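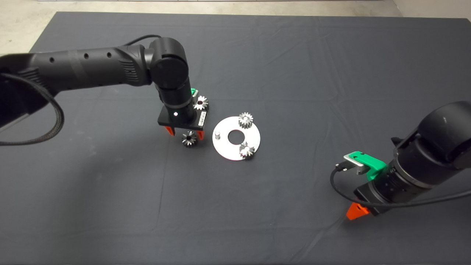
5. Setting up a penalty shootout

This section covers the shootout mode on the Piketti match clock and scoreboard. You need to have entered both teams first (see section 3). If the match can't go to penalties, turn the mode off under Match Rules so it can't be started by mistake.

5.1 Before kick-off

1. Press MENU and choose Match Rules.
2. Scroll to After Extra Time and select Shootout. If your competition goes straight to penalties at full time, select Shootout (No ET) instead.
3. Set Kicks Each. The default is five. Junior competitions often use three.
4. Set Sudden Death to On.
5. Press SAVE. The word PENS shows in the bottom corner of the handset.

Note: Rules saved here stay with the fixture, not with the handset. If you swap handsets at half time, the second one picks up the same rules when it joins.

Note: The Skerville league template already has steps 2 to 4 filled in. Load it from Templates and check Kicks Each before you save.

5.2 Starting the shootout

1. Wait for the referee to end play, then hold STOP for two seconds. The clock freezes and the match score locks.
2. Press PENS. The handset asks you to confirm the locked score. Check it against the referee's card.
3. Choose which team kicks first, after the coin toss.
4. Choose the end being used. This only changes the match report and can be skipped.
5. Press START. The board changes to two rows of empty circles, one row for each team.

Caution: Once you press START you can't go back and change the match score from the handset. It can still be corrected later in the report editor, but the board will show the wrong score for the whole shootout.

5.3 Recording kicks

1. Press the green key for a goal or the red key for a miss or a save. The circle fills and the marker moves to the other team.
2. To record the kicker, enter the shirt number before you press green or red. Numbers up to 117 are accepted, for clubs that use squad numbering across all grades.
3. If the referee orders a kick to be retaken, press UNDO once and record the new kick.
4. Carry on until the board flashes the winner's row. The handset works out when one team can no longer be caught.

UNDO steps back one kick at a time, up to 14 kicks. Past that, use the report editor.

Don't press a key until the referee has signalled. The board updates straight away and the crowd will see it.

5.4 Uneven squads

If one team finishes with fewer players on the field, the other team has to reduce to match. Go to PENS > Eligible Kickers and take out the players named by the captain. A squad can list up to 18 players, but only those on the field at the final whistle should be left ticked. The handset beeps twice if you enter a number that isn't eligible, or one that has already kicked in the current round.

A goalkeeper who is injured during the shootout can be replaced under GK Change. The replacement's number moves across and the injured keeper's is greyed out.

5.5 Finishing up

1. Press END and confirm. The board shows the match score with the shootout score in brackets.
2. Leave the handset on until the sync light stops blinking.
3. Hand the handset to the referee to sign the report, or choose Sign Later.

The base unit holds 4000 events. When it's nearly full, a storage warning shows at start-up. Export old matches before clearing them (section 8).

5.6 Problems

Board shows circles for one team only: the second panel has dropped off. Check its power lead, then press REFRESH.

Marker is on the wrong team: press SWAP. Kicks already recorded aren't affected.

PENS key does nothing: the clock is still running. Hold STOP again for two seconds.

Error 14 on the handset: the fixture was opened on two handsets. Close it on one of them.

Section last revised 5/14/25 by Monique Leclerc. Wording of 5.4 checked by Callum Farquharson.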